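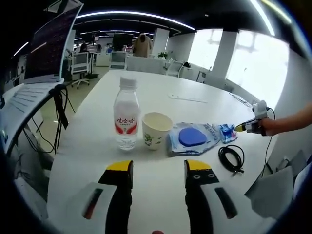

Photo: Samuele Morelli

Unit 4: Drinking Water and Its Packaging

Most people in Wernport drink both tap and bottled water in a normal week. The two are treated and tested under different rules, and the price gap between them is large. For this unit, read the Menzies chapter on treatment before class and bring your notes.

1. From source to tap
Wernport's supply comes from the Litier reservoir. Water is screened, settled, filtered through sand and then disinfected. A small amount of chlorine stays in the water so that it remains safe in the pipes. Most complaints about taste come from this step – a jug left in the fridge overnight loses much of it.
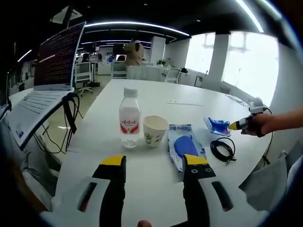 2. Hard and soft water
Hardness is mainly dissolved calcium and magnesium. It leaves scale in kettles and makes soap lather poorly, but it is not a health risk at normal levels. Litier water is soft. Wells east of town are harder, and homes there often have a softener.

Terms to know: hardness, residual, turbidity, aquifer.

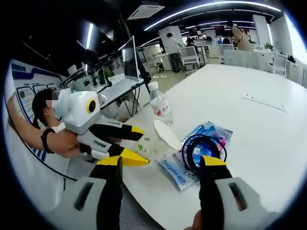
Labels are where most students lose marks on the written task. "Spring," "mineral" and "purified" each have a legal meaning, and the meaning changes from country to country. A clear bottle with a white cap and a white-and-red label shows you the water, but its look says nothing about the source or the mineral content. For that you need the small print. Copy the wording exactly, then look up the rule that applies where the water was sold.

Written task: 400 words comparing one bottled water with your tap supply. Hand it to Tsz-kin Chuang by 4 p.m. on the day of the September field visit.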